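28th April, kitchen table set, Tallow cell

Target for this batch is 20 kept episodes of the oven and drawer tasks. Running total before we started: 644. Fixed side view checked first, as the crop had drifted on the last batch.

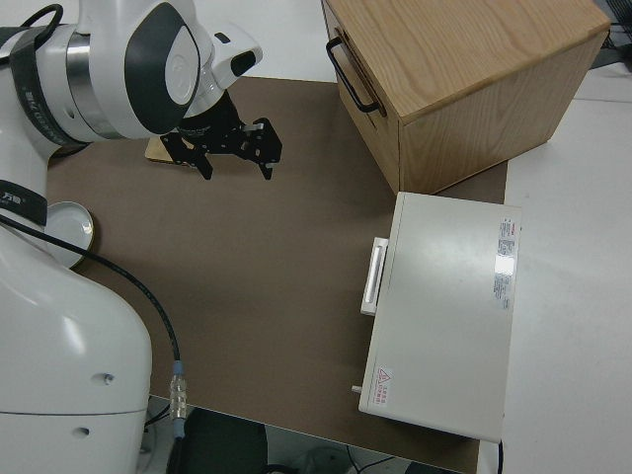

Side view, arm next to the mat. Cabinet and oven both in shot.

Layout as per the Lerell sheet: corn in the basket, mugs on the tree, oven on the right with its door handle facing in. Object positions get jittered between episodes. The mug tree stays put.

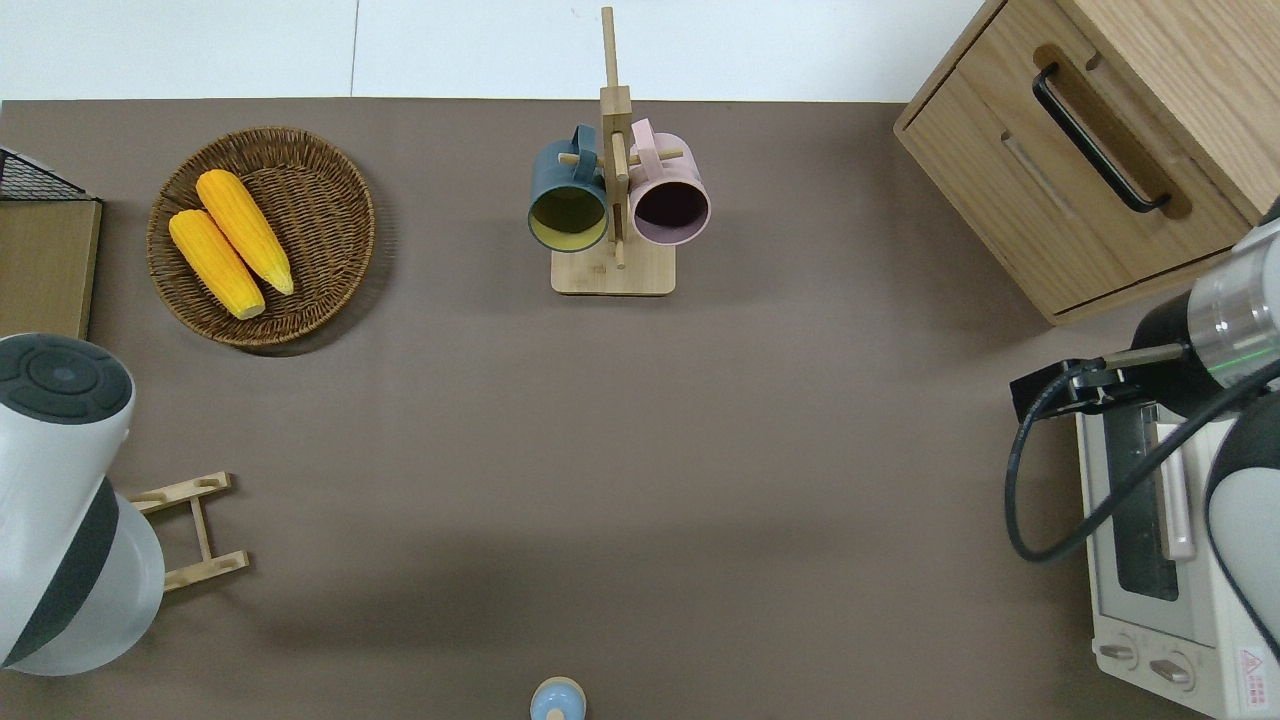
Entry by the Ivia bench, data collection

Gripper closing threshold lowered by 2 on the right arm only. Left arm unchanged. Episodes where the operator pauses mid-reach are to be tagged, not deleted; the Kuo loader can trim them later.

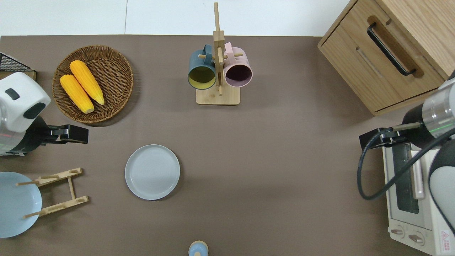
Start poses need more spread. The last policy copied one approach to the drawer handle and failed when the arm began lower. From now on vary the start height every 5 episodes and write it in the log.

Still to do: rename the head view folders, resync clocks, check the export against the November format.

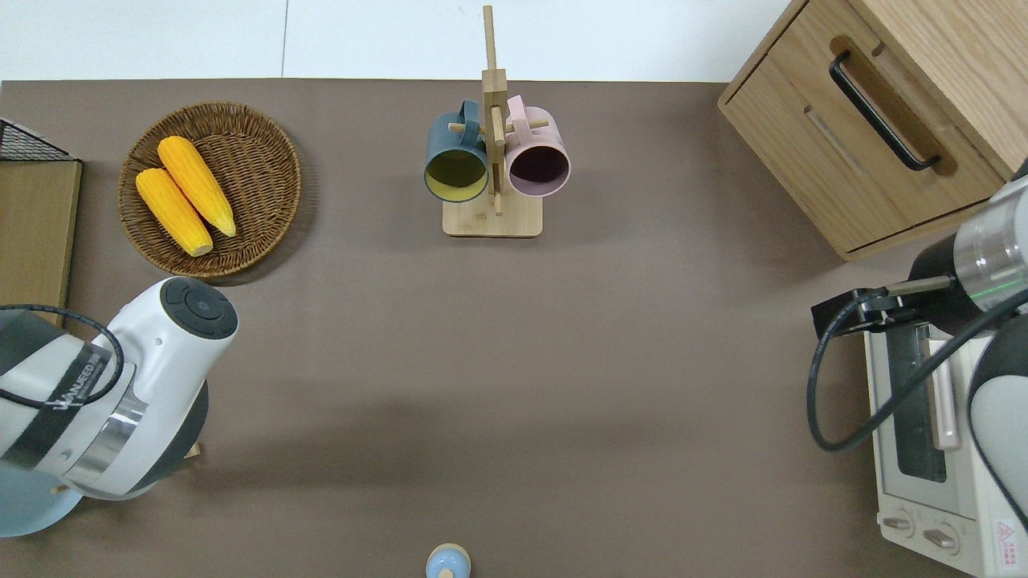
Head view. Right gripper over the oven, both mugs on the tree.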